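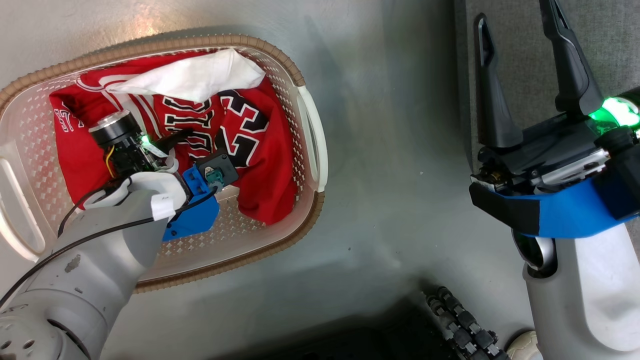 Pelleo wondered whether cold water really gets things clean, and I've been wondering the same ever since reading that thread! I've just taken over washing the kit for our basketball club and I'd love to do it properly. The shirts are polyester mesh with printed numbers. Two of the older ones have started cracking round the edges of the print, and a few still smell a bit after a normal wash. What temperature do you all use, and is softener a good idea?

Posted by Zikum

Lutov
Ooh, my favourite subject! Turn everything inside out, wash at 30 and keep the spin low. Leave out the softener completely – it coats the fibres and holds the smell in. For the whiffy ones, soak them first in cool water with a mugful of white vinegar (200 ml or so is plenty), then rinse well before they go in the machine. Never put vinegar anywhere near bleach, please.

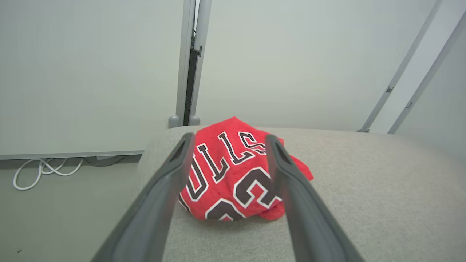

Drying matters just as much, and I'd keep printed shirts out of the tumble dryer altogether. Hang them by the hem, still inside out, away from direct sun. Mesh dries wonderfully quickly, so mine go out after breakfast and are back in the bag by lunch. If you must iron, do it on the reverse and stay well clear of the numbers.

Myklebust
we just chuck ours in at 40 with the towels, never had a problem. wouldn't go up to 50 though, did that once and the letters went all wrinkly

Lutov
Towels shed fluff all over mesh, Myklebust! Try them separately once and see what you think. Zikum, the cracks won't mend, sadly, but a gentler wash should slow them down.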